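Progress report to the Eltitz Fund, second period
Project: Vula, student mobile manipulator for kitchen tasks
Prepared by the Plelteo robotics club
October 10, 2018

## Status

The project is on schedule for the base and the software, and behind schedule for the arm. Work since the last report in July has been on three items: the wheel base, recording of kitchen runs, and the part of the software that finds cupboard doors. The first two are complete to the level set out in the grant plan. The third is usable but not yet reliable enough for the Pesonen Cup, where doors have to be found and opened without help from the team.

## Wheel base

The base was rebuilt over the summer. The old frame flexed when the arm reached out to the side, and this moved the camera enough to spoil the position estimate. The new frame has a cross member under the battery tray and a lower centre of mass. The base now fits through a 600 mm gap with the arm folded.

Two faults remain open:

- The left motor driver resets when both wheels reverse at full current. The current limit has been lowered as a stopgap, and a replacement driver is on order.
- The emergency stop cuts power to the wheels but leaves the arm holding its position. The competition rules allow this. We would still like to change it before the robot is used near visitors.

## Arm

The wrist joint is late. The first set of printed parts cracked at the screw holes, and the second set was printed thicker, which made the wrist too heavy for its servo. A third version with metal inserts has been drawn and checked but not made. Until it is fitted, door opening is being tested on the bench with a spring balance and a single hinged panel.

## Recording and labelling

Students have recorded 837 short runs in kitchens lent to the club. Each run is saved with wheel positions and camera images, and one image from each run is labelled by hand. Labels cover door faces, door edges, worktop edges and floor. A second student checks every label, and disagreements go to the weekly meeting.

Of these runs, 59 were rejected. Most had a clock offset between the camera and the wheel log – a fault in our own start-up script, now corrected. The rest had missing files.

Plain surfaces are the main difficulty. The door finder looks for long straight edges and then for a handle between them. On handleless units the second step gives nothing, so the choice rests on edges alone, and a large flat panel close to the camera can be taken for a door. The labelling guide now treats such views as a separate class.
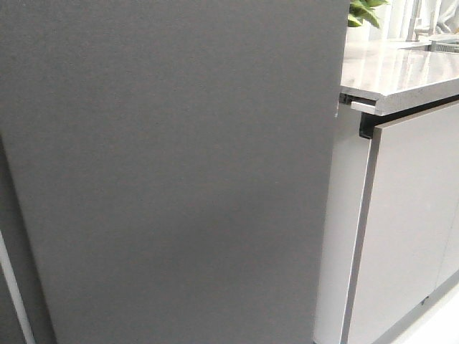
*Figure 1. Grey panel at close range, with a handleless cabinet door and stone worktop to the right.*

Strong light from windows is the second difficulty. Reflections on polished worktops produce false edges, and the present filter removes some true edges along with them. A version that compares several images in a row is being written.

## Spending

The parts budget is spent except for 100 euros, which is held for the motor driver and the metal inserts. No money has been moved between budget lines. Travel to the Pesonen Cup has not been booked and is not included in this report.

## Next period

1. Fit the replacement motor driver and restore the full current limit.
2. Make and fit the third wrist.
3. Retrain the door finder with the new class and report results separately for doors with and without handles.
4. Run the complete door task on the robot, first at low speed.

Item 2 carries the most risk. If the wrist fails again, we propose to enter the navigation part of the competition only, and we would ask the Fund to confirm that this is acceptable under the grant terms.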